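Flidon Soft Fingertips for Parallel Grippers (pair, orange)

Home > Workshop > Gripper parts > Fingertips

In stock. Sold as one pair, screws included. Part no. 348
Page updated November 15, 2021

Hi, and welcome to the page for the part I get the most mail about! These are slip-on fingertips for small parallel grippers, cast in orange at my bench in the back of the Vullel shared workshop. I started making them for my own two-arm build because the hard plastic fingers that came with my first gripper kept dropping everything I cared about, and then a few folks at Vullel wanted a pair, and, well, now there's a shop page.

They're soft enough to give a little when they close on something and stiff enough that the thing doesn't wobble once you lift it. You slide them over the finger, push until they seat, and that's most of the job. If you've got the Merkel finger bracket they fit as they come. For the older Dursun bracket you'll need to trim the lip at the base with a sharp knife (go slow, take off less than you think).

What's in the bag:
2 fingertips, orange
8 small screws for the bracket
A folded sheet with the fitting steps

A word about wear. I ran one pair through 4000 open-and-close cycles on my own bench before I put them up for sale, and they came out scuffed but still gripping fine. Your mileage will depend on what you pick up. Wood and plastic blocks are easy on them – sharp metal edges are not, so please don't send me pictures of a pair you used on sheet steel and ask for a refund!

Cleaning is dish soap and warm water. Skip the alcohol, it makes the surface tacky and then it picks up every crumb in the shop.

My own test for a new pair is block stacking inside a square of black tape. It's a simple job but it's picky about grip, and if a fingertip is seated crooked you find out fast. Red goes at the bottom, then yellow, then green.

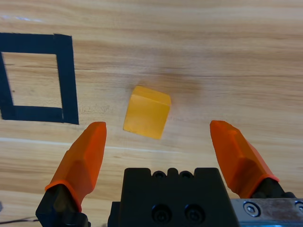
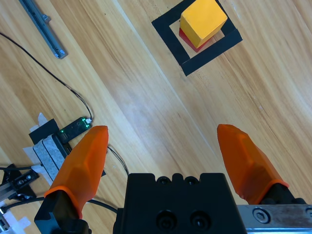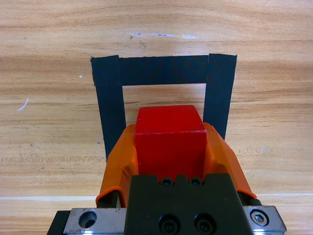
Green block in the grip, over the yellow and the red:
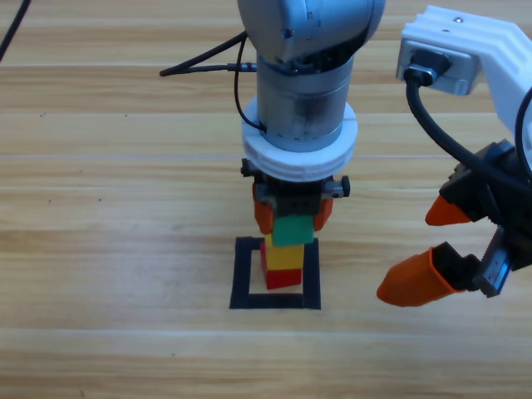 Reader comments

Flidon pair arrived and went on the Merkel bracket with no trimming, so thank you for that. One thing I'd add for other buyers: tighten the bracket screws a bit at a time, going back and forth, or the finger ends up sitting at a slant. Also, are you planning a narrower version? I'd take two pairs in December if they're ready by then.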